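The Cliko Sheet

The second theft at Clellwood was sixty dollars from the coffee tin, and that was the one people got upset about. The first had been a box of copper fittings from the shed behind the hall, and since no one could say what the fittings were for, it was mostly let go.

Hermenegildo Trujillo heard about the tin at the bakery. He had retired from the force in September after 22 years, the last 16 of them in property crime, and he had moved to Clellwood because his sister had a granny flat. He bought a loaf and a vanilla slice and was told about the tin by the girl who served him, by the man behind him, and by his sister when he got home with the slice.

"You could have a look," she said.

"It's sixty dollars."

"It's the principle."

He said the station at Wusow would deal with it. His sister said the station at Wusow had given them a reference number.

He went the next morning because it was cool and he wanted the walk. The hall was unlocked. He noted that first. The kitchen was at the back, behind a roller shutter that didn't go all the way down, and the tin lived on the shelf over the urn with COFFEE $2 written on masking tape across the front. Anyone over the age of ten could reach it. The lid had been put back on.

He stood there for a while. In his experience people who stole from tins didn't put the lid back. They took the tin, or they left it on the bench. He had once arrested a man who had carried a charity tin eleven blocks in the rain, past any number of bins, and still had it on his lap when they found him.

There was a sheet of paper taped inside the cupboard door. It was the booking sheet for the hall, printed off the Cliko page that everybody used now. The theft was supposed to have happened on the night of the quilters. Before the quilters there was a line that said only Electrician, 2 pm, and after them there was nothing until the bowls dinner.

He took the sheet down, folded it and put it in his shirt pocket. Then he thought about that and taped it back up and copied it into his notebook instead.

The electrician was easy. There was one in town, and he was in his driveway with his head inside a van. He said yes, he'd been at the hall, he'd been putting in the new safety switch. He said they still owed him for the call-out.

"Did you have a coffee while you were there?"

"I had two. I put four bucks in."

"How much was in the tin?"

"A fair bit. Notes." He came out of the van and wiped his hands down his shorts. "I told her she shouldn't leave it sitting there."

"Told who?"

"Whoever was setting up the chairs. Tall woman. Grey plait."

Trujillo wrote down grey plait. Then he asked about the copper fittings, and the electrician looked at him and said that was plumbing.

The woman with the grey plait lived in the last house before the bridge. She had a dog that barked at the gate until it was let through the gate, and then it lay down on his foot. She took him into the kitchen and cleared a chair.

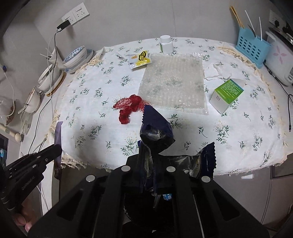

Marguerite said she had been waiting for somebody to come about the tin and had expected somebody younger. She asked if he was official. He said no, he was only asking.

"I moved it," she said. "The electrician said not to leave it out, and he was right, so I took the notes and left the coins. I wrote it in the book."

"Which book?"

"The kitchen book. In the drawer with the tea towels."

"Does anyone look in the kitchen book?"

She considered this. "I do," she said.

She went into the next room and came back with an envelope. It had Hall, $60 on the front in biro, with the date. He counted the notes, because he had always counted the notes, and gave them back to her.

"They rang the police," he said.

"Over that?"

"There's a reference number."

She sat down. The dog got off his foot and went over to hers. She said she'd been at her daughter's for the week and hadn't heard a word, and did people think she had stolen it. He said as far as he knew people didn't think anything, they were just saying it had gone.

"Will you tell them?"

"I think you should ring Wusow first. Give them the number and say it's been found. I'll write it down for you."

He tore the page out of his notebook. She read it and put it under the fruit bowl on the sideboard, and asked if he wanted tea, and he said he would.

While the kettle was going he asked if she knew anything about a box of copper fittings.

"Oh, those," Marguerite said, and got up again to find her keys.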